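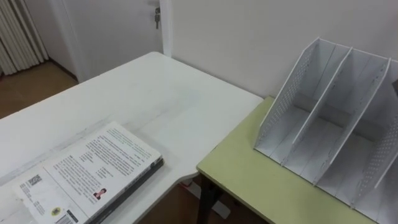 Die Automatisierung der Buchablage ist ein Teilgebiet der Büro- und Bibliotheksautomatisierung. Man versteht darunter den Einsatz von Robotern, die gebundene Bücher, Mappen und ähnliche Unterlagen von einem Arbeitstisch aufnehmen und in ein Regal, einen Wagen oder einen Stehsammler einordnen. Typisch für kleinere Arbeitsplätze ist die Anordnung mit zwei Tischen: Auf dem weißen Schreibtisch liegt das Buch, auf dem hellgrünen Tisch daneben steht ein weißer Stehsammler mit schrägen Trennwänden. Die beiden Flächen sind nicht genau gleich hoch, was für einen Menschen keine Bedeutung hat, für die Bewegungsplanung eines Roboters aber schon. Der Artikel behandelt vor allem die Folgen für die Beschäftigten und stützt sich dabei auf die Einführung im Dokumentenarchiv Weltalbridge.

## Begriff und Abgrenzung

Von der Buchablage zu unterscheiden ist die Lagerautomatisierung mit Förderband und Hochregal. Dort wird der Raum für die Maschine gebaut. Bei der Ablage am Tisch bleibt der Raum im Wesentlichen so, wie er für die Mitarbeiter eingerichtet wurde, und der Roboter muss mit den vorhandenen Möbeln zurechtkommen. Auch die Digitalisierung von Beständen gehört nicht zu diesem Gebiet, obwohl beide Arbeiten in manchen Häusern von derselben Abteilung betreut werden.

In der Praxis spricht man von «einstellen», wenn das Buch senkrecht in ein Fach kommt, und von «auflegen», wenn es liegend auf einem Stapel abgelegt wird. Das Einstellen gilt als die schwierigere Aufgabe.

## Arbeitsablauf

Der Ablauf besteht aus dem Erkennen des Buches, dem Greifen, dem Aufrichten und dem Einstellen. Beim Erkennen ist die Umgebung des Buches oft störend. Auf einem gewöhnlichen Schreibtisch liegen Begleitblätter, Lineale und anderes Büromaterial, und ein Blatt Papier unter dem Buch kann vom System leicht als Teil des Einbandes gelesen werden.

Das Greifen eines flach liegenden Buches verlangt eine Hand mit mehreren Fingern oder einen speziellen Schieber. Eine Zange mit zwei Backen kommt unter den Einband nur, wenn das Buch über die Tischkante ragt. Mit einer mehrfingrigen Hand ist es dagegen möglich, den Deckel zuerst von oben zu berühren und das Buch dann zu verschieben oder anzuheben.
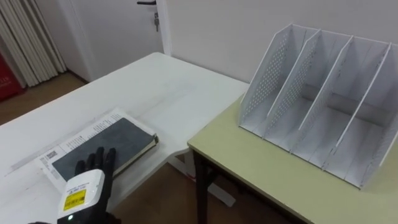
*Mehrfingrige Roboterhand auf dem Einband eines dunkelgrauen Buches. Unter dem Buch liegt ein bedrucktes Blatt mit Barcode.*

Nach dem Greifen wird das Buch in die Senkrechte gedreht und über das Fach geführt. Die Fächer eines Stehsammlers sind schmal, und ein dickes Buch lässt wenig Spielraum. In Weltalbridge wurde deshalb festgelegt, dass Bücher mit sehr weichem Einband weiterhin von Hand eingestellt werden.

## Einführung in Weltalbridge

Das Archiv in Weltalbridge verwahrt Personal- und Bauunterlagen mehrerer Gemeinden. Vor der Umstellung wurden die zurückgegebenen Bände am Ende jeder Schicht von den Mitarbeitern der Ausgabe eingeordnet. Im Mai begann der Probebetrieb unter der Projektbezeichnung Kendumard. Die Software für die Zuordnung der Fächer lieferte die Firma Singhal, die Anpassung der Arbeitstische übernahm die Werkstatt Remik.

Im ersten Abschnitt des Probebetriebs wurden 600 Ablagevorgänge ausgewertet. Davon verliefen 565 ohne Eingriff eines Menschen. Bei den übrigen musste das Buch neu hingelegt oder aus einem falschen Fach genommen werden. Der Zwischenbericht trägt das Datum 30. Juni 2018 und empfiehlt die Fortsetzung, jedoch mit längeren Pausen für die Wartung. 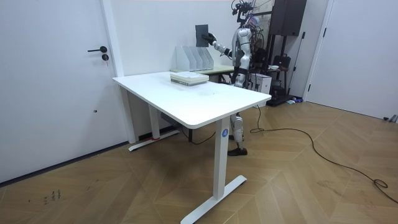
*Humanoider Roboter hinter dem Schreibtisch. Die schwarze Hand hält einen dunkelgrauen, flachen Gegenstand aufrecht über den Stehsammler.*

## Veränderungen für die Beschäftigten

### Tätigkeiten

Die Arbeit des Einordnens ist in Weltalbridge nicht verschwunden, sie hat sich verschoben. Die Mitarbeiter bereiten jetzt den Tisch vor, prüfen die Signaturen und kontrollieren am Ende die Fächer. Dazu kommt das Melden von Störungen, für das am Anfang kein Formular existierte. Einige Beschäftigte empfanden es als Erleichterung, weniger heben zu müssen. Andere gaben an, dass ihnen die ruhige Stunde des Einordnens fehlt, weil man dabei den Bestand kennengelernt hat.

### Schulung

Für die Bedienung war eine Schulung von 48 Stunden vorgesehen, verteilt auf den ganzen Probebetrieb. Sie umfasste das sichere Anhalten des Roboters, das Lesen der Meldungen und einfache Korrekturen am Greifpunkt. Die Teilnahme galt als Arbeitszeit. Teilzeitkräfte konnten die Schulung zuerst nur schwer besuchen, weil die Termine am Nachmittag lagen. Dies wurde später geändert.

### Raum und Sicherheit

Während der Roboter arbeitet, darf sich in seinem Greifbereich niemand aufhalten. Kabel, die über den Boden laufen, gelten nach der Hausordnung als Stolperstelle und müssen bei der täglichen Kontrolle beachtet werden. Auch das Verschieben der Tische ist nur nach Absprache erlaubt, da die gespeicherten Positionen sonst neu eingemessen werden müssen.

## Kritik

Kritisch gesehen wird vor allem die Geschwindigkeit. Eine geübte Person stellt ein Buch in wenigen Sekunden ein, der Roboter benötigt dafür deutlich länger. Der Vorteil entsteht erst, wenn er außerhalb der Öffnungszeit arbeitet. Die Personalvertretung bemängelte außerdem, dass die Zeit für die Vorbereitung der Tische in der Auswertung nicht enthalten war. Nach ihrer eigenen Aufstellung fielen im Probebetrieb über 176 Arbeitsstunden dafür an.

Offen ist ferner die Frage der Eingruppierung. Die Beaufsichtigung eines Roboters kommt in den älteren Stellenbeschreibungen des Archivs nicht vor, und die neue Tätigkeit wurde bis zum Zwischenbericht nach der bisherigen Stufe bezahlt.

## Siehe auch

- Bibliotheksautomatisierung
- Humanoider Roboter
- Mensch-Roboter-Kollaboration
- Stehsammler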